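# Shearer Robotics Club: Care of the Practice Kitchen

Members are asked to read these notes before their first table session.

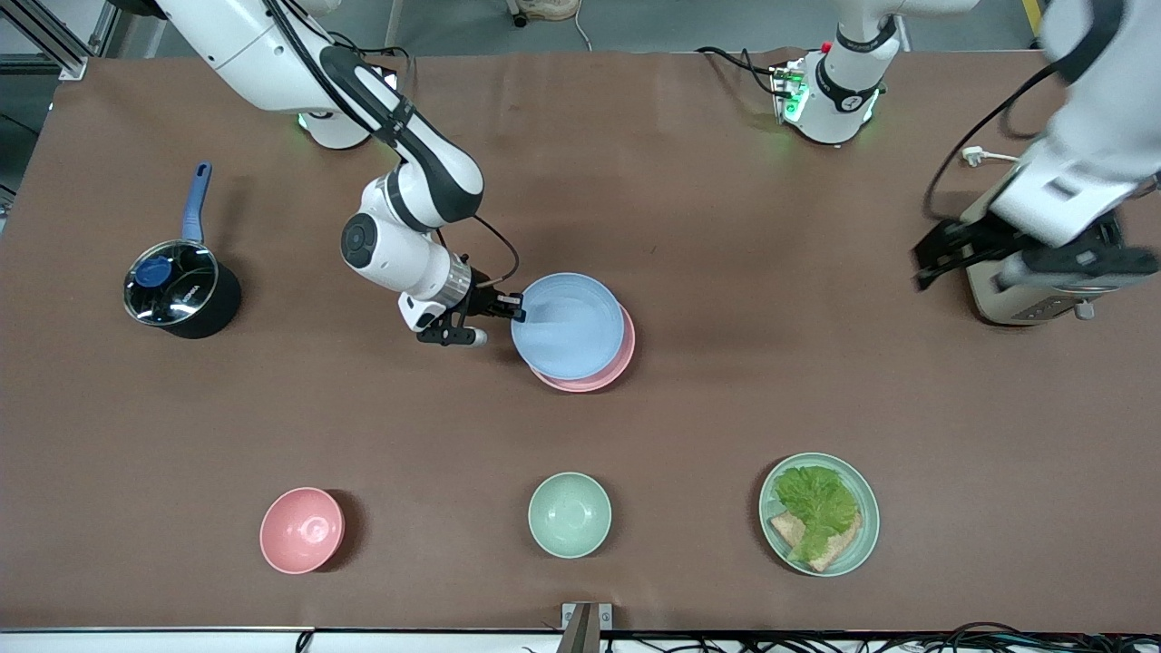 Crockery for the table-clearing task is to be washed by hand in warm water and dried fully before use, as a damp rim slips in the gripper. Plates should be stacked slightly off centre, as with the blue plate on the pink one, so that the fingers can take the upper rim. Saucepans are set out with their lids on.

- Wipe the table with a barely damp cloth.
- Keep all liquids 40 cm from cables.
- Report chipped bowls to Evdokia Karagiannis.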